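Household Storage, Unit 2: Open shelves and the shopping basket
Handout prepared by Smaranda Rusu, September

In this unit we learn how to give each food a place on an open shelf. Please look at the white shelf and the red basket before you read the steps.
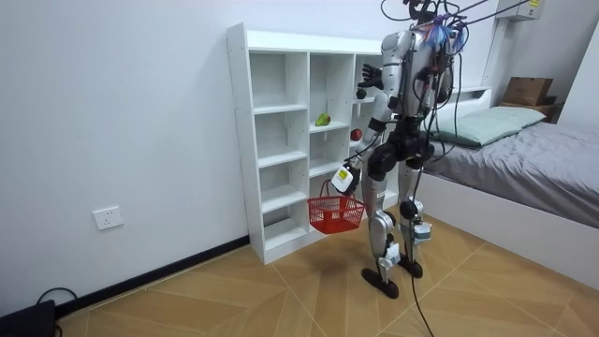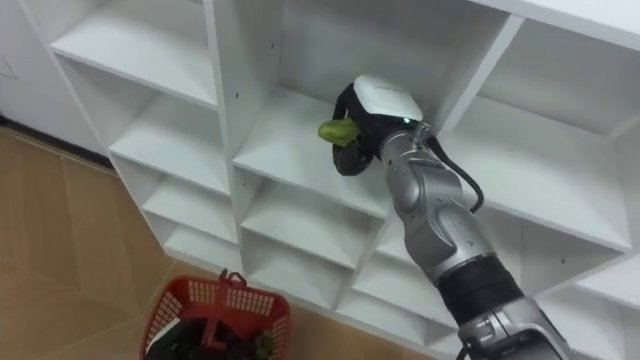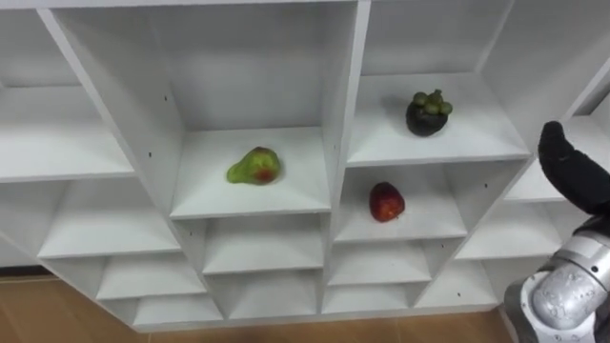
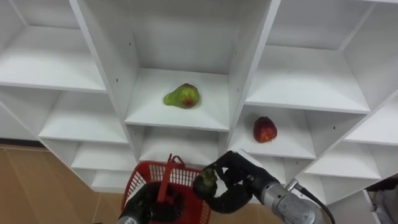 1. One thing in one compartment
In the third picture the pear, the mangosteen and the apple have each their own compartment. The pear lies on its side. I recommend this way for fruit which does not stand well.

2. The basket
Keep it close to the shelf, either on the floor or in the hand. A full basket should not weigh over 500 g for our exercise. Write the weight in the table on sheet 38.

3. Free compartments
It is not necessary to fill all. In the fourth picture several compartments are empty, and the pear and the apple are easy to find.

Homework
Draw your own shelf at home and mark where you would put the fruit. Compare it with the plan of Tươi Ngô in the Trerar reader, page 582. Bring both drawings to the next lesson.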